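Clinov Publishes Clearing Guideline for Shared Work Tables

Procedure covers disposable cups, paper and foil; site trial at Jaltov begins in November

Clinov, a supplier of tables, trays and bins for shared work areas, has published a guideline for clearing disposable food packaging from work tables. The document is titled Table Clearing, Mixed Light Waste, and replaces the two separate sheets previously issued for paper and for metal foil. It applies to hard, smooth tabletops in rooms where people eat between shifts and the same surface is needed for work shortly afterward.

The guideline was prepared by Sajib Abeysekara, head of surface products at Clinov. It draws on a log of 2,955 table clearings kept at two customer sites, Jaltov and Matubbar. In 931 of those clearings, at least one item was left on the table at the first pass. Small crumpled paper was the item most often left, followed by foil pushed flat against the surface.

Items in scope are paper cups, foil trays, wrapping paper and napkins. Glass, cutlery and anything holding liquid are out of scope and are handled under the existing spill sheet.
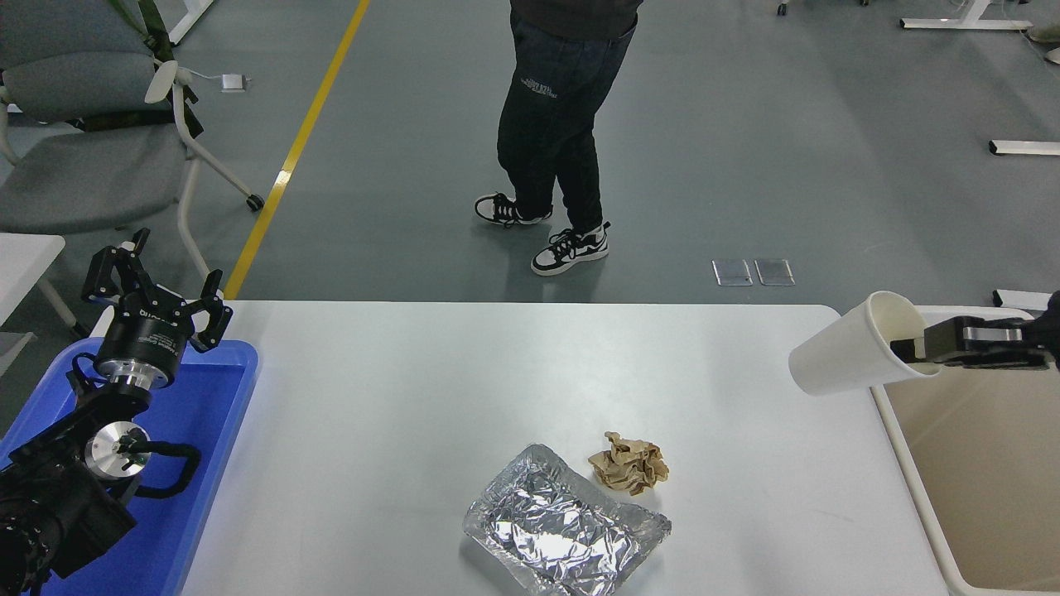

Cups are taken first. A cup on its side rolls when the table is bumped, and any remaining drink runs out across the surface. The guideline asks for the cup to be held near the base, kept clear of the other items and placed in the bin before anything else is touched. Cups are not to be stacked inside foil, as this makes later sorting slower.

Paper and foil follow in either order. Crumpled paper is lifted whole. It is not flattened or unfolded on the table, where crumbs and grease would be spread. Foil is lifted by its raised edges and kept level until it is over the bin. Dragging foil across a white tabletop can leave gray marks, and these accounted for most of the surface complaints in the Matubbar log. 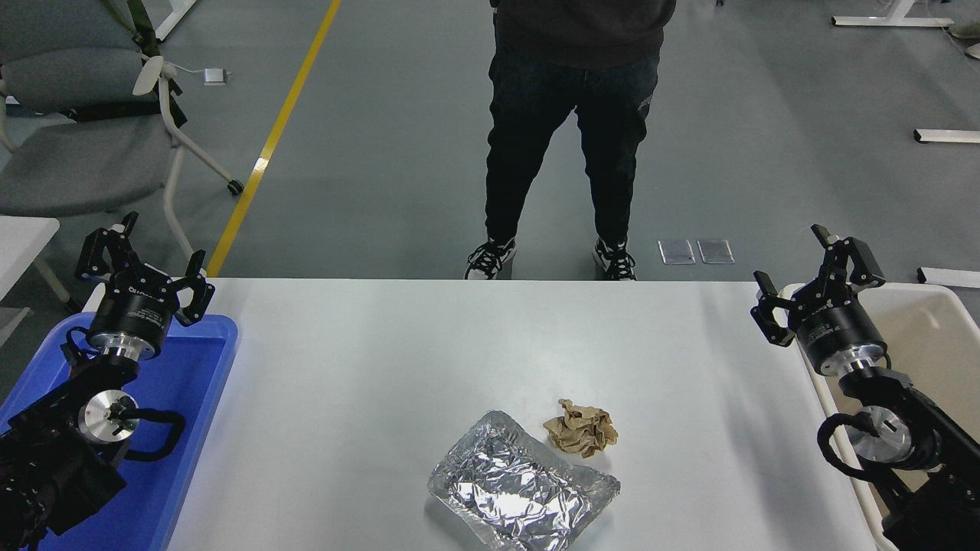 Bin and Tray Positions

The guideline sets a fixed place for each container. The waste bin stands at one short end of the table, with its opening next to the table edge. A shallow tray with a raised rim is kept at the opposite end for items that stay in use. Different colors are required for the two containers, so that they can be told apart from across the room. Clinov recommends a light color for the bin interior - dark liners made it hard to check whether a bin had been emptied.

Nothing else is to be stored between the bin and the table. Chairs are moved back before clearing starts, and floor markings are left uncovered.
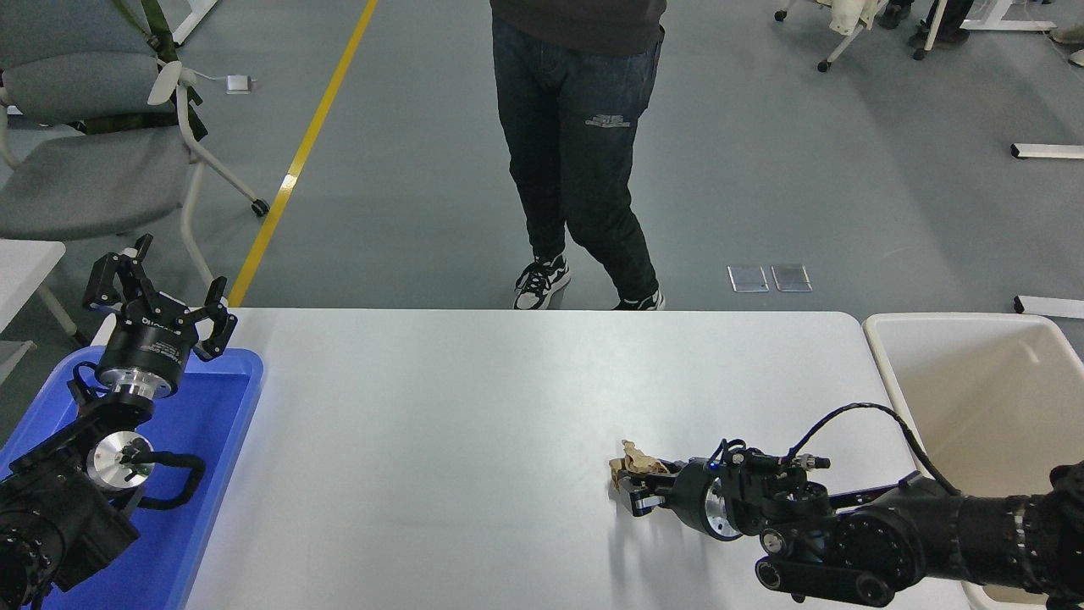 Bins are emptied on a schedule set by the site. At Jaltov this is done once per shift, with a full wash on Thursday. Sites using the larger bin may extend the interval, provided that paper does not stand above the rim. The wash uses warm water and a mild detergent. Abrasive pads are not approved for either the bin or the table.

"The previous sheets treated each material as a separate job," said Abeysekara. "Crews were clearing the same table twice. The new text is one job with one order of work, and it ends with a check of the surface."

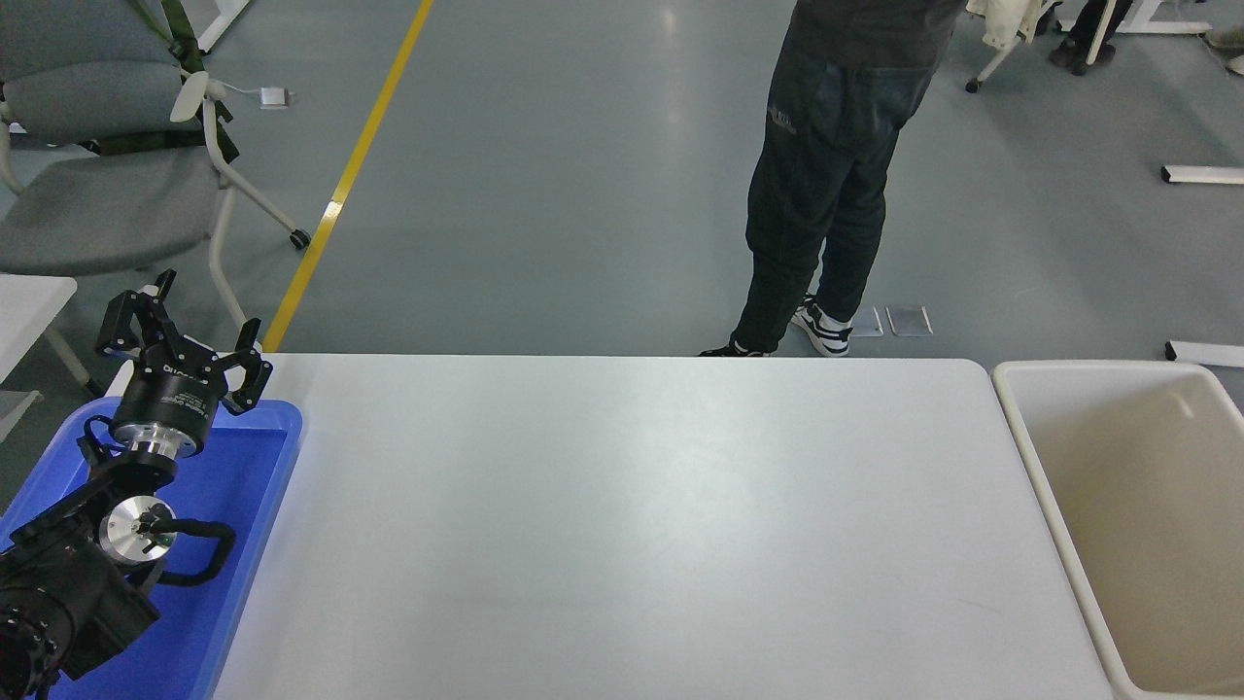

The surface check is the final step and is recorded on the site log. The checker looks along the table from a low angle, toward a light source, so that grease and fine debris show up. A cleared white table with faint scuffs and a soft sheen across the middle passes. Scuffs are classed as wear and are noted only if they catch a dry cloth. Crumbs, foil fragments or sticky areas are classed as residue, and the table is wiped and checked again.

The guideline is listed as document 609 in the Clinov catalog and is supplied at no charge with tables in the Zomer range. Existing customers may request printed copies through their account contact. A version for round tables is in preparation, with the bin position still to be settled.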